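How to Get the Most Out of a Robot Open Day (When They Hand You the Gripper)

4/23/19 – 5 min read

I went to the Lendinen open day mostly for the free coffee and came home wanting to do the whole thing again. They let visitors pick up a hand-held gripper and record stuff for the robot to learn from, so you get to be the arm for a while! I made pretty much every beginner mistake there is, and a few people have asked me how it works, so I'm writing it up for the July one.

Step 1: Sign up before you look at anything else

The sheet is at the front desk and turns are 12 minutes each. I wandered off to watch the big arm first and ended up way down the list. Up to 300 people can come through in a day, so put your name down, then go wander.

Wear sleeves you can push up. Leave your bag with a friend if you have one handy.

Step 2: Hold it like a flashlight, sort of

Dexter Sarmiento was running the station I got, and the first thing he did was move my grip back about two inches. You want a loose wrist and your elbow near your ribs. I was holding it way out in front of me like something that might bite.

Squeeze slowly. Open slowly too. Try it a few times on nothing, just to feel how far the fingers travel, before you go near any objects.

Step 3: Check what the camera sees

This is the part I skipped. The camera sits on the tool and has a super wide lens, so everything comes out in a circle with bendy shelves and bendy walls. It also goes wherever your hand goes. If you drop your wrist to rest, you're now recording whatever is down there.

So before you start, ask to see a view from the camera and look for three things:

Is the thing you're working with in the circle at all?
Is there something big and dark taking up the space?
Is anything blurry right up against the lens? 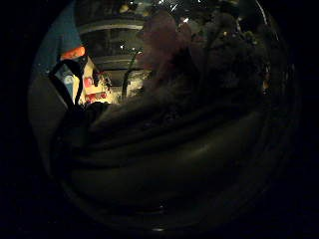

Too much dark fabric, not enough of anything else. The bright packaging is back there behind the black strap.

You can see why that one isn't much help to a robot. Most of the circle is folds, there's a pinkish blur near the top, and the light runs out on the right. I'd call it a fail on the second and third questions, and I still had to squint for the first. Dexter was very nice and said Imelda Saludo (she sorts through the recordings, all 206 of them from the previous open day) has seen worse.

Step 4: Don't worry about which way is up

I kept twisting around trying to keep the view level. You don't need to! The tool tilts when your wrist tilts and people come out sideways. Wall on the left, ceiling down in the corner, whatever. Turn your wrist the way you would if you were picking the thing up with your own fingers and let the room spin.

Do watch for faces though. A lens that wide catches people standing nowhere near your work. If you don't want to be in a recording, say so at the desk, and if you're holding the tool, give folks a heads-up before you swing it around.

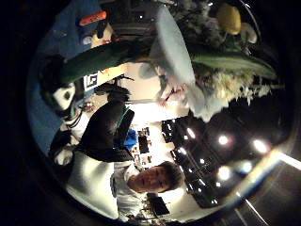 Room gone sideways, flowers at upper right, light blue glove thumb coming in from the top.

Much better light in this one. You can make out the yellow bloom and the little white ones below it, plus a big leaf reaching in, and there's a bright wall beyond with pictures pinned up. The glove is very close and blurry, so it still isn't perfect. If your own thumb is creeping in like that, slide it back and check the view again.

Step 5: One move, then stop

Pick one small job and do it start to finish. Reach, close, lift, put down, open. Then hold still for a second so there's a clean ending. I kept going straight into the next thing and Dexter had to say "and stop" a lot.

If you fumble, keep going and finish the move. Tell whoever is running the table and they'll make a note of it.

Step 6: Ask your questions at the end

During the turn you'll be too busy. Afterward I got a good ten minutes with Eduardo Layug on how they decide which recordings to keep, and he was happy to pull up a few on the screen. Go easy on the coffee line, it backs up right when the turns change over.

Bring a snack. Your forearm will be a bit sore.

Sign up for the newsletter and get new posts in your inbox. You can unsubscribe at any time.

Contact | Copyright 2019 | Back to top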